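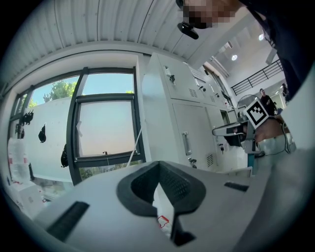 Lizelle thinks it was the cable all along, and she said so four times before lunch. Her theory goes that the right-hand gripper started losing its marbles the day the cable got rerouted, and that everything we have done since then (recalibrating, restarting, blaming the firmware, blaming each other) was a waste of a perfectly good week. I told her fine, prove it. So that was Thursday.

I should back up, because I haven't written in here for ages and future me will have no clue what I'm on about.

We're recording demonstrations with the hand-held grippers for the Prellbridge job. You do the task with your own two hands, one gripper in each, and the arm learns it from the recordings later. The task right now is cabinets: door handles, latches, keys. The little keys are horrible! The foam pads are squishy enough to hold one, but you have to come at it dead straight or it pivots and you're poking at the lock like somebody coming home from a party. I've gotten okay at it. Efe is much better and doesn't even look like she's trying.

The fault goes like this. Most of the time the jaw width reads correctly. Open is open, closed is closed, lovely. Then every so often the number sticks, just freezes wherever it was, and the recording carries on as if nothing happened. No error, no beep, no red light. So you get a whole episode where the video shows the jaw closing on a handle and the data says it's sitting there wide open. Feed that to the arm and it learns to wave an open hand at a door and then pull.

And we did feed it to the arm, that's the bad part. Babatunde ran the first trained policy last week, and it went up to the handle so nicely, slow and lined up, really pretty, and then it didn't close. It pulled back with nothing in its fingers. Then it did it again. On the third try it half closed, caught the edge of the handle with one finger, and kept dragging sideways with the finger wedged in behind it. The door flexed. The wrist made a noise I never want to hear again. Babatunde hit the stop and we all just stood there.

Nobody was hurt, nobody was even near it. But I was the one who'd signed off the data, so I went and had a long drink of water in the hallway and felt about nine years old.

What bothers me is that the force limit should have tripped before he ever got to the button. It was set to the value from the tabletop tasks, which are all push-down kinds of jobs, and the sideways limit was still at whatever it came with from Tollalov. I knew there were separate limits. I'd read that page! I just never went and looked at the second one. Babatunde says he didn't either, which was kind of him, but he's not the one whose initials are on the sheet.

Anyway, the damage: one bent finger on the arm, one door that now needs a hip bump to shut, and 1,767 episodes that may or may not be garbage.

Back to Thursday. Lizelle's plan was to take the right gripper, plug it in, and do nothing except open and close it while somebody bent the cable in different places. I got to be the bender. She sat on the floor with the laptop and called out when the number froze. For the first half hour it didn't freeze one time, naturally. I bent that cable every way a cable can go. I was starting to feel smug, which isn't nice of me, but I'd put my money on the firmware and there was a doughnut riding on it.

Then Efe came by and asked why I was sitting down. I said because my back hurts. She said yes, but you don't sit down when you're recording, you reach. So I stood up and did the key motion properly, arm out, wrist turned over, and Lizelle yelled "there!" so loud I almost dropped the thing.

It's the wrist roll. When you turn your wrist past a certain point with your arm stretched, the slack runs out and the cable tugs at the connector on the handle. It doesn't come unplugged. It tilts, just a hair, and one pin lets go, and the recorder holds on to the last number it got and keeps writing it down. Turn your wrist back and it picks up again like it was never gone. We did it over and over until I was sick of it and it froze nearly every time.

So Lizelle was right, the cable. But I'd like it written down somewhere that I was a tiny bit right too, since the recorder shouldn't be filling in old numbers and keeping quiet about it. That's a software thing. I've asked for half a doughnut.

The keys are the only part of the job where you roll your wrist that far, so that explains why the latch and handle episodes from the early days look clean. It does NOT explain why the arm failed on a handle, and I chewed on that all the way home on the bus. Then it hit me in the shower. Nobody records a handle by itself anymore. Ever since we moved to the full sequence it's key first, then handle, one long episode. If the jaw number freezes at the key with your wrist turned over, and the connector is slow to settle back, the handle part comes out wrong as well. I texted Babatunde with shampoo in my hair. He wrote back "go to bed."

Checked it this morning and yes! There's a lag. Some of the frozen stretches run well past the key and right over the handle grab, and in a few of them the number never comes back until the episode ends. I felt great for a minute or so and then remembered this means going through all of them.

Which I've started. I wrote a dumb little script that looks for any place where the jaw number doesn't change at all for 200 frames. A real hand is never that still, even when you think you're holding steady there's a bit of jitter. It flagged 930 episodes. I said a word. Lawal, on the other side of the room, asked if everything was okay and I said the word again.

I don't trust the script all the way, mind you. If you squeeze the jaw shut as hard as it'll go it can sit right at the bottom stop, and the number goes flat there too, perfectly honest data. So I'm opening the flagged ones and watching the jaw in the video next to the number. Got through a good chunk today. My eyes feel like sandpaper. The false alarms are easy to spot after a while, the number is at the floor and the pads are pressed together, done, next. The bad ones give me a little sinking feeling every single time.

Hajnalka wants to know if we can save the bad ones by getting the jaw width out of the video instead. Maybe? The pads are always in view from the wrist camera, so in theory you could measure it. I said I'd try it on a small batch before promising anything. She'd already promised Prellbridge something, I could tell by how nice she was being. She also asked for the incident note on the arm, and I've written two versions. The first was basically a page of me saying sorry. The second says what moved, what the limit was set to, who pressed stop, and what we changed. I'll send the second.

What we changed, for my own memory:

The sideways limit is down, and Babatunde and I each checked it on the controller, separately, and wrote down what we read.

No policy runs on the real cabinets until it's done the motion in open air with the fingers watched.

The cable gets clipped to the handle body with a proper loop of slack, so any tug lands on the clip. Lizelle did both grippers, the left one never gave us trouble but it's the same connector.

The recorder stops dead if a number goes stale. Lawal put that in and it's already annoying everyone. It stopped Efe twice in one morning, and one of those was real, a connector she hadn't pushed all the way home. The other one he's still looking at.

New finger for the arm comes from Wultness, and they say next week, which with them could mean anything. Until then it's recording only. I did a handful of full sequences before I left, arm out, wrist over, key, handle, pull, watching the number out of the corner of my eye the whole time like it owed me money. No freezes. My key work has gone to pieces though, I kept missing the lock because I wasn't looking at it.

Doughnut status: Lizelle bought a jelly one, cut it in half with a box cutter, and gave me the half without the jelly.

Tomorrow, more flagged episodes. Also ask Lawal what he wants done with the folder from the very first week, because I don't think the script has touched it and I'm scared to look.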